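The robot that wants your bathroom

Abdelkrim Berrada has cleaned holiday flats for most of his working life, and he has a way of looking at a sales brochure that ought to worry whoever printed it. The one on his kitchen table is for the Gemia, a wheeled robot with one arm and a two-fingered gripper, built by Pravesico and rented out to small cleaning firms by a dealer called Rodeck. The monthly fee is £530. On the cover, the machine stands beside a gleaming bath with its arm raised, like a waiter.

"Where's the hair?" he says. "Show me the hair in the drain, then we'll talk."

Rodeck's pitch goes like this. Bathrooms are the job cleaners like least, and they take up a large part of every changeover. Let the Gemia do the shower while your staff make the beds, and the rent pays for itself. The gripper holds a sponge, a squeegee or a small brush, and a camera at the wrist lets the software see what it is working on.

I spent a trial period of 19 days following the machine through Berrada's flats, and I came away less convinced than the brochure would like. Setting up takes eight minutes if the doorway is wide and a good deal longer if it isn't. The Gemia has to be shown each room once by hand, and again if anything large has moved. In older buildings it can't get over the bathroom step without a ramp, and the ramp is extra.

Big, flat surfaces are its strength. Give it a tiled wall and it will go up and down with a patience no person could manage at the end of a shift. Berrada, who had come to sneer, admitted that the walls were good.

The trouble lies lower down. Showers get dirty in corners, along the metal strips, in the little groove where the wall meets the floor. The fingers are round and rather fat, and they don't go where a thumbnail in a cloth goes. Pravesico says a narrower fingertip is coming. It said much the same to me last February.

Then there are the things people leave behind. Every bathroom has a bottle, a razor or a soap holder in the way. The Gemia is meant to pick these up, clean underneath and put them back. Of the four flats where I kept a proper tally, it managed the whole routine in one. In the others it stopped and sent a message asking for help, so someone had to leave a half-made bed and walk down the hall.

Rodeck told me that customers should "clear surfaces before use". Berrada laughed at that for some time. Clearing surfaces, he pointed out, is cleaning.

He has not signed. He might, he says, if the price came down and somebody sorted out the fingers. For now the brochure is under his coffee cup.

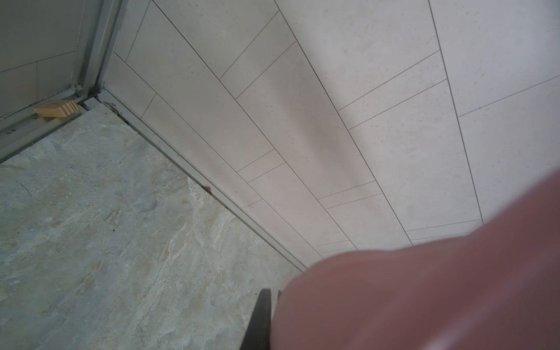

The Gemia's view of a shower corner, with a soap holder on the threshold and grime where the metal tracks meet.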